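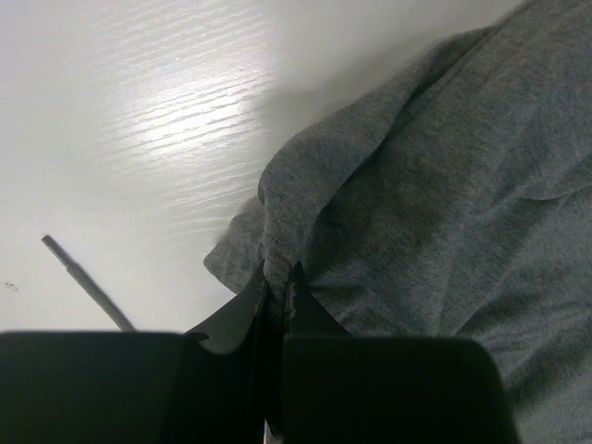
Fig. 2. Grey cloth, bunched and folded, on a white tabletop.

Session 2: folding when you can't find the edge

Right, so last time (the January notes, if you've lost yours) we did flat shirts, and flat shirts are lovely because you can see what you're doing. I want to spend most of today on the heap. Most laundry comes out of the basket as a heap!

Look at the fabric in Fig. 2 and try to say where the hem is. I can't tell from one view, and I've been teaching this at Clemley for ages. What you do get is folds and a gathered strip, and a gathered strip is a fair place to start. Pinch it, lift slowly, let the rest hang. Then slide your other hand down until you meet a corner – or something that feels like one.

A word on surfaces. I like a pale, smooth table for grey and dark cloth, as the shadow beside a fold shows you how high it's sitting. Watch out for glare from the lamp, though.

For practice: 20 goes with a tea towel, dropped any old how, then 13 with a T-shirt. Hakim Sembiring has the spare towels. Write down which ones went wrong and where your fingers were at the time.

Reading: the Kondo handout, page 2 only. The rest is drawers, and we do drawers next time.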